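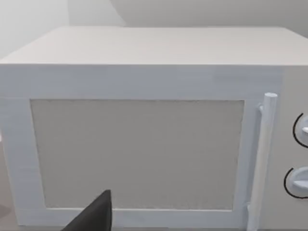

A simulated microwave with an upright bar handle and round dials, with the tip of a gripper in front of the door. Picture: Kodico

Catering supplier Koso has put back the purchase of kitchen robots for its Jara site and will spend the first part of its automation budget on simulation instead.

The company had planned to order 6 robot arms in January, with fitting to follow in the spring. It will now order one, and the other five will wait until tests on the first have been finished and the costs looked at again.

Jara prepares and reheats meals for day centres and small offices. Much of the reheating is done in ordinary microwave ovens, and staff spend a large part of each shift opening doors, moving trays and setting dials. Koso wants arms to take over some of that work at the quieter end of the day, after 3pm.

The simulation work has gone to Kodico, which builds computer models of kitchens and uses them to try out robot control software. Its contract is worth £3,000 a month and runs until the summer. Kodico will model the ovens, worktops and cupboards at Jara, and will run each task many times with the oven in a slightly different place.

Opening the door is the first task on the list. Koso said an arm that could not do this reliably would be of little use to the site, whatever else it managed. Turning a dial to a set position comes next, followed by putting a tray in and taking it out. Closing the door has been left until later, as the same software is expected to cover it with small changes.

The budget paper seen by site managers gives a price of £3,453 for each gripper, which is bought separately from the arm. Spare fingers, mounting plates and a yearly service are on top of that. An earlier version of the plan had left out the service charge and the cost of moving two power points, and both have now been added.

Koso has also asked for prices on Clusetti, a software package that keeps a record of each arm's faults and stoppages. It is sold on a yearly licence. The company has not decided whether it needs this while there is only one arm on site, and the line is marked as optional in the budget.

One question still open is whether to replace the ovens. Jara has 35 of them, bought at different times, and the handles and controls are not all alike. Changing to a single model would make the programming simpler but would use up money set aside for the arms. Kodico has been asked to model more than one type of door so that the two costs can be compared.

No jobs are due to go under the plan, Koso said. Staff at Jara will be shown the simulation results before the first arm is delivered, and will be asked where it should stand. A decision on the remaining five is expected in September.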